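Project Tiltum: Equipment Planning Report
Osvaldo Pagano
Sep 9, 2020

Background

When our group started on Tiltum, I volunteered for the shopping list, thinking it would take an evening (it took most of the summer!). The project is about using a robot arm to help take apart old desktop computers, and my part was working out what we needed to buy, what we could borrow from the department, and what could wait until the December order.

The arm itself was already ours to use, which was a huge relief, so the budget really came down to the gripper, spare parts, and something to practice on.

Comparing the grippers

I asked for quotes from Clikness and Nallis, and both were very kind to a student who didn't know what half the words on the form meant. The Clikness gripper was cheaper, but the fingertips were molded in one piece with the fingers, so a worn tip would mean a whole new finger. The Nallis one cost more up front and let us order tips separately. I went back and forth on this for two weeks, and in the end I recommended Nallis, mostly because I expect us to be hard on the tips.

Spares and small parts

My first list had no spares on it at all, and I'm grateful that our lab instructor sent it back. The new one has four sets of foam fingertip pads, three packs of link screws, and a Torx driver set that stays with the arm. I priced the pads by looking at what the work is like: inside a case the fingers have to come in close to heatsink fins and the stamped edges of brackets, and I'd like us to have fresh foam on the shelf before we need it.

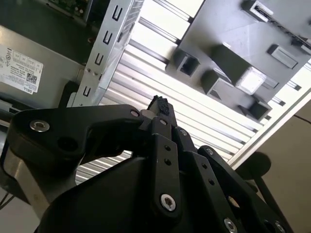

Practice computers

We want to practice on used office desktops, Dell machines included, and I found a reseller called Song that sells them in lots of two. Buying a mix of models costs a little more, but the brackets and fan shrouds differ so much from one case to the next that I think it's money well spent. I've asked for one lot now and left a second on the December list, along with a better work light if there is anything left over.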